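Vêtements : la collecte d'hiver repart, il manque des cintres

2022-11-30

C'est reparti au local de Brurkside. La collecte de vêtements d'hiver a ouvert ce matin à 8 h et les premiers sacs sont déjà sur les tables de tri. L'an dernier, environ 900 pièces étaient passées par le vestiaire, on espère faire au moins pareil cette fois.

Priorité aux tee-shirts, pulls et vestes en bon état. Propres, svp. Pas de chaussures, le magasin Dastix les prend toujours de son côté, bac à l'entrée. Les habits arrivent en tas, on trie, on plie ou on suspend selon la pièce. Le petit linge va dans les bacs en plastique.

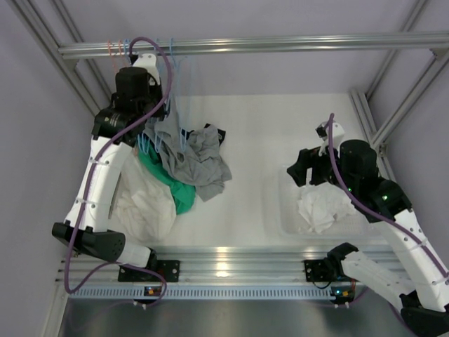
Côté cintres, tout sert : fil métallique, plastique, peu importe la couleur. Mais il en manque, surtout pour les manteaux, et les modèles en fil plient vite sous le poids. Si vous en avez qui trainent au fond d'une armoire, déposez les avec vos sacs. Même dépareillés.

Deux points de dépôt cette année : le local de Brurkside et l'accueil de la salle Te Moana, aux heures d'ouverture habituelles. Merci de ne rien laisser devant la porte le soir, deux sacs ont pris la pluie la semaine dernière et tout est parti au rebut.

La collecte dure 8 jours. Tri ensuite, puis distribution en janvier, salle Te Moana, dates a confirmer. Transport assuré par Steler comme l'hiver passé. Pour les gros volumes (plus de cinq sacs), prévenir avant de passer.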